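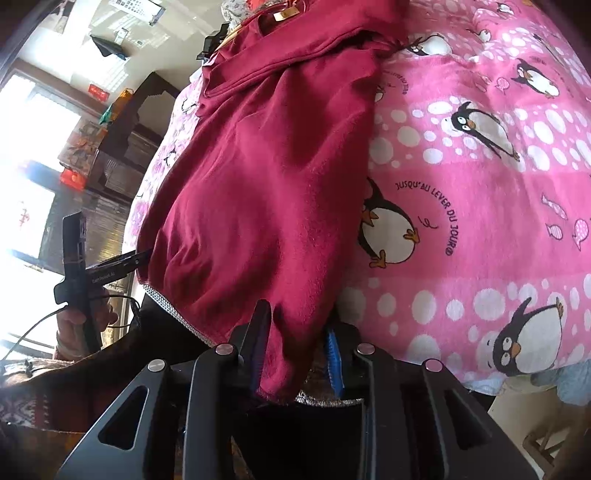
Kaltau, Monday, November 4, 2024

Dear list,

Thank you for the answers on the gripper budget. I quote the message I am replying to:

> We at Ibarra would not buy spare pads in the first order. Take 10 grippers, see what breaks, then order again. Tromine delivers in 4 weeks, so the risk is small.

I agree on the number of grippers, but I do not agree on the pads. Clothes are the main work in our plan. The hand tools must close on a knitted hem or on one thick fold, and for this we depend on the pad more than on the arm. If a pad is worn, the pair has to wait, and 4 weeks is long for us.

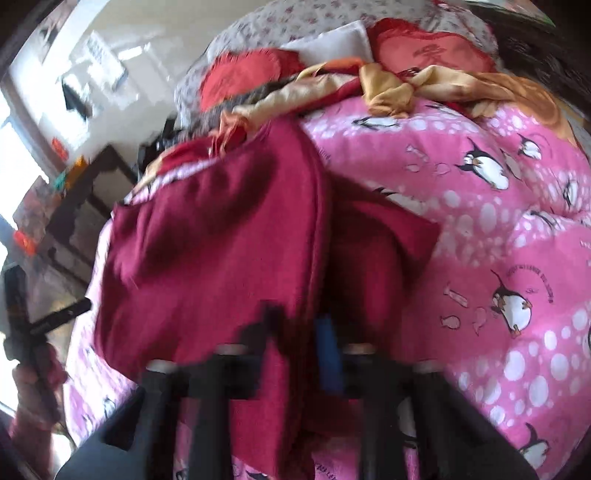 *Gripper at a maroon cloth on the penguin quilt.*

My proposal is as follows:

- 10 grippers, to be used in pairs, one for each hand.
- 40 pads in the same order. Tromine gave us a price of 113 for a set in September, and I have asked if it is still valid.
- Cables and storage boxes from Todside, paid from the small equipment line.
- No new furniture. An ordinary bed with its own blanket is good enough for the folding work.
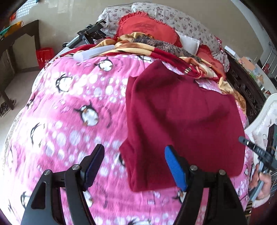 ## What I still need from you

Please write to me which pads you use for knitwear, and how long one set lasts with you. I would also like to know if somebody has bought cables from Todside before. I must give the final table to our purchasing office this month.

With kind regards from Kaltau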